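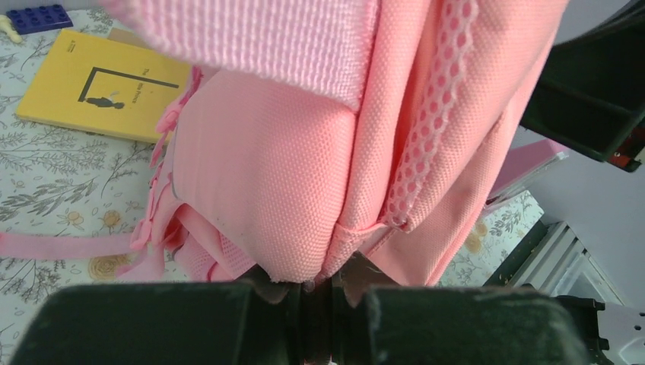 Pink backpack, up close.

Search this blog
Search

2020-08-16

So I finally used up the last sheet of my good letter paper last night, and of course it was halfway through a letter. I had to finish on the back of a page from a legal pad, which felt a bit like serving dessert on a paper towel, but my aunt has had worse from me.

The good paper was from Flodedum. I bought a box in March, when it was clear I'd be home for a while and I got it into my head that I was going to become A Person Who Writes Letters. I figured the mood would last two weeks. It's August and I'm still at it! I write most Sunday mornings, at the kitchen table, with the window open and a coffee I always forget to drink.

Anyway, I've tried a few papers since then and people keep asking (okay, two people asked), so I'm going to write it all down before I order more.

Flodedum first. It's a soft cream color with a slightly toothy feel, and it takes fountain pen ink beautifully. No feathering that I could see, even with the wet blue-black I love and probably shouldn't use on anything. The sheets are on the small side, so you fill a page fast and feel very productive. My one complaint is the envelopes. The gum tastes awful and doesn't hold, and I ended up going over every flap with a glue stick. One still came open in the mail. The letter made it, but the pressed violet I'd tucked inside did not.

Then there's Breludcombe, which everyone on the pen forums goes on about. It's lovely to look at, I'll give it that: deckled edges, a big watermark, a box with a ribbon. But it's so thick that three sheets plus an envelope put me over one stamp, and I write long. Also my fine nib kept picking up little fibers and dragging them along, so my lowercase e's all look like they have whiskers. If you write with a ballpoint or a broad nib you'd probably be fine. I'm saving what's left for thank-you notes, where I only need half a page anyway.

Trương was the surprise. It's very thin, almost like the old airmail paper my grandmother kept in her desk, and it crackles when you fold it. I love that sound way more than a grown woman should. You can only use one side because the ink shows through, but seven sheets folded up fit in an ordinary envelope with room to spare. You'll want a lined guide sheet underneath or your writing will wander uphill like mine does.

I also picked up 4 Skikik cards on a whim, the flat kind with a thin colored border. Nice and stiff, good for a quick hello. The green border smudged when I got a damp thumb on it, so watch that. I sent one to my old neighbor and she called me up to say it was on her fridge, which made my whole week.

What I haven't figured out is storage. Right now the whole lot lives in a dresser drawer under the sweaters, and the corners are getting bent. I've been eyeing one of those upright letter boxes with the dividers, but the one I like is deeper than my shelf. If you have a system, please tell me in the comments!

For the next order I'm leaning toward Trương for the long letters and another small box of Flodedum for everything else, bad envelopes and all. I've still got half a bottle of the blue-black to get through, and I owe my aunt a proper second page.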